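Keeping the arm over the sink in trim

Bakari Koech looks after the kitchen cell at Lastar's workshop in Clorville. The cell is one arm, one gripper and a toy kitchen full of plastic vegetables, and it runs most working days. We asked him how it is set up and what goes wrong with it.

Mounting and zero

The arm hangs over the play kitchen and reaches down to the worktop. Koech says the mounting gives less trouble than the furniture under it. "The arm is bolted to something heavy. The kitchen is a child's toy. If somebody leans on it, the sink moves, and then every taught height over the sink is wrong."

He checks the position at the start of each shift. The gripper is driven to a taught point above the sink drain and lowered at slow speed until a feeler gauge just slides beneath the fingertips. An error of up to 2 mm is corrected in the offset table. Anything larger and he moves the kitchen back by hand, then repeats the check. "People want to fix it all in software. I don't let them. After a month you have an offset table that describes a kitchen standing somewhere else."

The check is logged on a sheet which the workshop calls the Kaijage sheet, after the supplier that drew up the first version. It has a column for the operator's initials and one for remarks. Koech reads the remarks column first.

Gripping smooth objects

Most of the faults he records concern the gripper. The toy food is hard, rounded plastic and offers little for the fingers to hold. The aubergine is his reference object. It is short and glossy, and a finger pad that has begun to glaze will normally let go of it before it lets go of anything else. 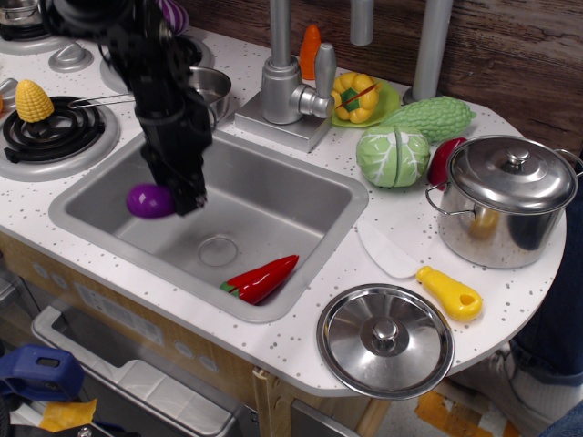

Pads and fasteners

The pads are a soft rubber sheet from Gollix, cut to shape on site and glued. Koech replaces them in pairs, even when only one is worn. "With one new and one old, the object turns as you close. You get a grip, but you don't get the grip you programmed." The old glue comes off with a plastic scraper and alcohol, and the new joint is clamped and left for 60 minutes. He does not accept shorter times.

The finger screws are marked with a line of paint across head and bracket. A broken line means the screw has turned. It is then taken out, cleaned, refitted with a medium-strength thread lock and marked again. He used to check them with a torque driver every morning and stopped when he found that the checking itself was working them tighter.

Cables

The gripper cable is the part he expects to fail next. It flexes at the wrist on every pick. The last one failed in October after 2867 picks, far fewer than he had planned for, and the fault was intermittent for two days before it became permanent. "The gripper would stop half closed, you would move the arm to look at it, and it would work again. That is a cable. It is nearly always a cable."

The replacement was fitted with a wider loop at the wrist and a second tie further up the arm. The ties are left loose enough for the cable to slide. He now wiggles the connector by hand once a week with the gripper commanded closed, and watches the current reading for a drop.

Spares

On the shelf he keeps one cable, one set of fingers, a sheet of pad rubber and a spare gripper motor that has never been needed. There is no spare kitchen. Koech has asked for one, of the same model, and would like its sink measured against the present one before it goes anywhere near the arm.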